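Fancy ropework for the Kodikara refit: progress report to the Zondis Fund

Period covered: April to date
Report written Thu 11 December

Where we are

The grant was for decorative and practical ropework on the ketch Kodikara: bell rope, tiller whipping, two boarding ladder rails, stanchion coverings and a set of fenders. The bell rope and the tiller are done. One ladder rail is done. The stanchions are part done, and I would not call them good yet.

We have used 443 metres of the 600 metres of line bought. That sounds healthy until you look at what is left to cover. I expect to run short on the fenders, whatever the original estimate said.

Materials

The tarred line from Hustix is as described and takes a tight hitch. The white cotton from Zisance is another matter. Their leaflet promises that it will not shrink. Our test piece on the spare tiller shrank enough to split the varnish at both ends, and we have asked for a credit on the remaining 3 reels. They have replied politely and sent another leaflet.

I remain doubtful about the synthetic look-alike the yard keeps recommending. It holds its colour, but the knots creep under load, and a boarding rail is a poor place to find that out.

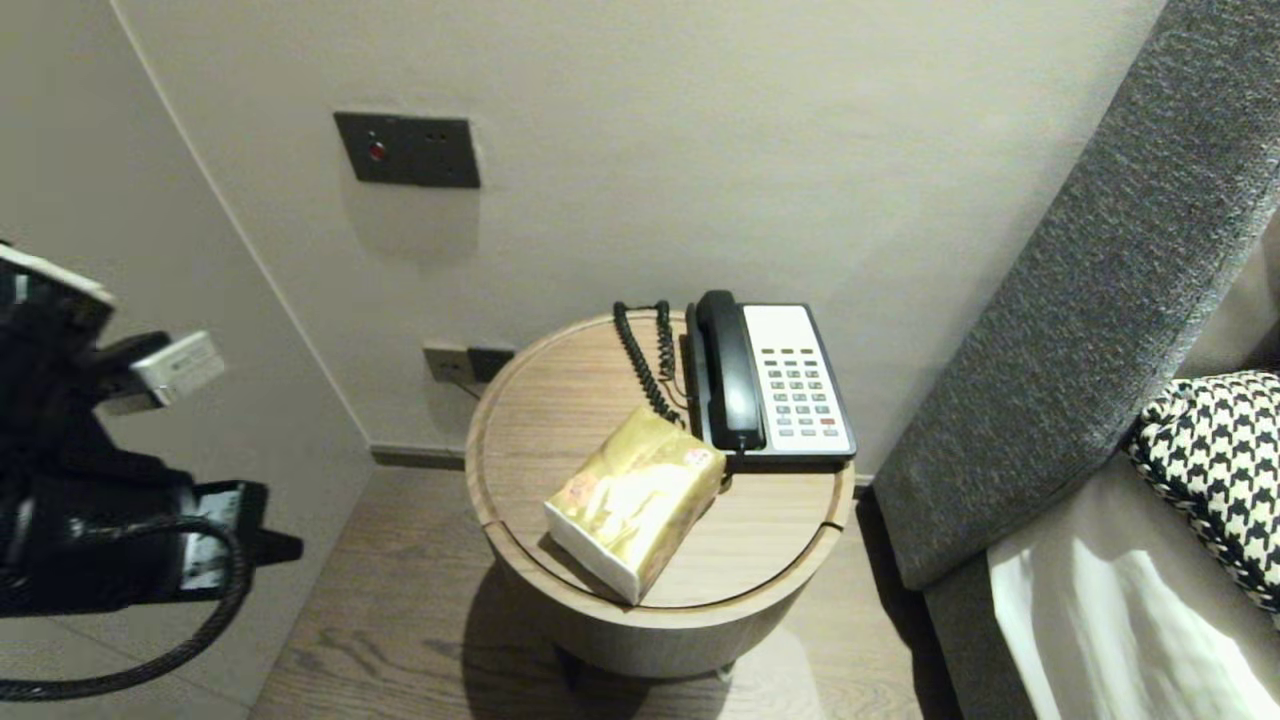

Stanchions

Of the 20 stanchions, eight are covered in cockscombing and finished top and bottom with a Turk's head. Two will have to come off again, as the hitches wander round the pipe. The plan allowed half a day for each. A full day is nearer the mark, and I don't believe practice will shorten it much.

Money

Spending on materials is within budget. Labour is not, and the stanchions account for nearly all of it. We are not asking for more at this stage. We would like to drop the second ladder rail and move its share to the fenders, and need your agreement in writing.

Next

Redo the two bad stanchions, then carry on aft. Fenders to start once the Zisance credit is settled. The launch date in the first proposal was hopeful when it was written, and I would not print invitations yet.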